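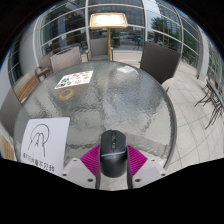

Perforation gauges and the Asamoah 2d reprint

I have finished measuring the Asamoah low values, or as many of them as I own, and the result is less clear than the handbook suggests. The handbook gives the 2d as comb perforated 14 x 14½ for the first printing and 14½ x 14 for the reprint. My accumulation holds 523 loose copies and a handful of blocks, nearly all from the kiloware lot I bought from Carmela Martinelli in June.

The two perforations can be told apart by eye once you have looked at enough of them, but I did not trust that. Every stamp was measured on a clear plastic gauge along the top and left sides. Where the reading fell between two lines I measured again on the opposite side. Soaked stamps are a problem. Paper swells across the grain and does not always shrink back to the original size, and a quarter of a perforation is easily lost that way. I left mine under blotters for two days before measuring.

Most of the stamps agreed with the handbook. A small group did not. These gauge 14½ x 14, as the reprint should, but the paper is the thick, slightly yellow stock of the first printing, and the watermark is upright. The reprint is supposed to come only with the watermark sideways.

Shamim Usmani has proposed that part of the first printing was held back unperforated and went through the second machine along with the reprint. The printer's ledger records 3288 sheets delivered for the first printing and 2061 for the reprint. It also lists 300 sheets as "retained" with no further entry. That would be enough to account for the stamps I have. It does not prove anything, as retained sheets were usually spoiled ones kept for the count.

The postmarks help a little. The earliest readable date on one of the odd stamps is later than the earliest on a normal reprint. If the held-back sheets had been perforated first I would expect the reverse — but my sample is small and half the cancels are smudged parcel strikes with no month.

Two things I would like to see:

A marginal copy. The first printing has a plate number in the bottom margin and the reprint has a dash after it. One odd stamp with the selvage attached would settle which plate it came from.

A used pair on cover with a clear date. Mine are all off paper.

I have also started on the 4d, where the handbook lists a single perforation. So far it is correct. The 4d was printed in a duller green on the same yellow stock, and the perforation tips are noticeably more ragged, probably from worn pins.

14 comments
Shared 6 times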